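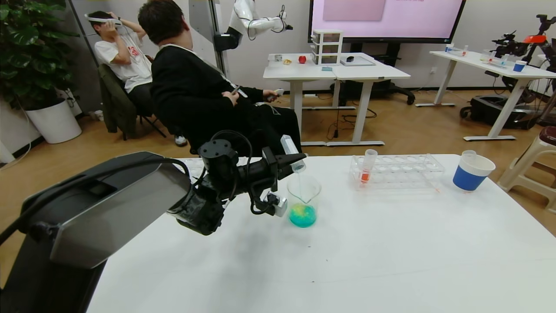 **Color mixing with tinted water** is a tabletop science activity in which small amounts of colored water are poured from test tubes into a larger clear container, usually a beaker, so that the change of shade can be watched as it happens. It needs very little equipment, it suits almost any age, and it remains one of the most cheerful ways to learn how to handle a beaker and a tube!

The activity is found in school labs, libraries, after-school clubs and home kitchens. It goes by several names, among them *color pouring*, *rainbow chemistry* (a slightly generous title, as very little chemistry takes place) and, in older activity books, *the dye table*.

## Equipment

### Beaker

The beaker is the center of the activity. It is a straight-sided, flat-bottomed cup of clear glass or plastic, and many have a small spout pressed into the rim for pouring. Common sizes for color work hold from 200 to 500 milliliters. A larger beaker gives a broad pool of color and plenty of room for the mouth of a tube, while a smaller one makes a deeper column from the same amount of water and so looks darker.

That last point surprises a lot of people the first time. The same green water can look pale in a wide dish and intensely rich in a narrow glass, simply because the eye is looking through more of it.

The lines printed on a beaker are only a rough guide to volume. Anyone who wants to repeat a shade exactly should measure with a graduated cylinder or a dropper and use the beaker just for mixing.

### Test tubes

Two shapes are in general use. The classic tube has a rounded end and is made of glass. The conical tube, usually plastic and sold with a screw cap, narrows to a point, and this is a lovely feature for color work: even a small amount of liquid gathers in the tip and shows up strongly. Neither shape will stand up by itself, so a rack is needed.

### Rack

A test tube rack holds the tubes upright and apart. Racks are made of wood, wire, molded plastic or clear acrylic. Clear acrylic is a favorite for color activities because the liquid stays visible all the way down, and the light passing through the tubes often throws small tinted patches on the table. Holes that are a little wider than the tube let it lean, which does no harm as long as the tube is not overfilled.

### Cups

Paper cups do a great deal of humble work here. They hold rinse water, spare tubes, droppers and used stirring sticks, and they can be thrown out afterward. A light, empty cup tips easily with a long tube standing in it, so a heavier mug or jar is better where long items have to be kept upright.

### Table surface

White is the best background by a wide margin. Colored liquid in clear glass picks up whatever lies behind it, and a brown or patterned tabletop will dull a yellow or a light blue badly. Where no white table is available, a sheet of plain paper under the beaker gives nearly the same result.
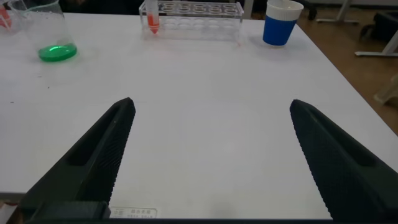

*Green liquid in a glass beaker, with orange-red liquid in a conical-tipped tube at the left end of a clear acrylic rack.*

## Preparing the colors

Ordinary food coloring is the usual dye. Liquid drops are easiest to count, gel colors are stronger but take longer to dissolve, and powdered colors need a good shake in a closed bottle. Warm water speeds things up.

Stock bottles are normally made in red, yellow and blue. All the other shades come from these three, and mixing the in-between colors from scratch is most of the fun. Some common results:

| Mixed colors | Usual result |
|---|---|
| Blue and yellow | Green |
| Mostly blue, a little yellow | Teal |
| Yellow and a little red | Orange |
| Red and blue | Purple |
| Green and red | Brown or gray-brown |

Results vary a lot between brands of dye. Some "blue" colors already lean green and will never make a clean purple, however carefully they are measured. Testing a few drops on a white plate first saves disappointment.

## Pouring

A tube is held near its upper end and tilted slowly over the beaker, with its mouth inside the rim. Letting the liquid run down the glass wall gives a quiet, gentle pour and keeps splashes off the table. Pouring straight down from a height is livelier and mixes the colors faster, but leaves specks around the base of the beaker.

The moment when the second color goes in is the best part of the whole activity. It does not blend at once. For a short while it hangs in ribbons and clouds, with two or more shades side by side in the same glass, and then it slowly spreads. Stirring ends the show, so many instructions suggest waiting as long as the group can stand it.

## Variations

- **Layers.** Sugar dissolved in the water makes it denser. With a different amount in each tube, and a very slow pour, several colors can be stacked in one glass.
- **Shade ladders.** One strong color is diluted step by step along a rack, from nearly black to barely tinted.
- **Matching.** One player mixes a secret shade and the others try to copy it, drop by drop.
- **Warm and cold.** Colored drops spread visibly faster in warm water than in cold, and two beakers side by side show it beautifully.

Ready-made sets also exist. The Pareo tray packs 38 capped tubes in a rack with dye tablets, and the smaller Dirnus set is sold for home use. A club handbook published by Prerko lists 2,067 numbered shades made from the three stock colors, each with its drop count, and makes surprisingly good reading.

## Cleaning and storage

Beakers and tubes should be rinsed soon after use. Dye that dries in the point of a conical tube is stubborn, and a narrow bottle brush or a soak in soapy water is the usual answer. Tubes are drained upside down.

Red dyes are the worst for stains. Drips on a white table should be wiped up right away with a damp cloth, and a paste of baking soda and water will lift most marks left behind. Acrylic racks are washed by hand with mild soap, as alcohol and strong cleaners can craze the surface.

Tinted water keeps for several days in a closed bottle in the refrigerator. Bottles should be labeled, and water that has turned cloudy should be poured out.

## See also

- Graduated cylinder
- Food coloring
- Density column
- Ahuja color wheel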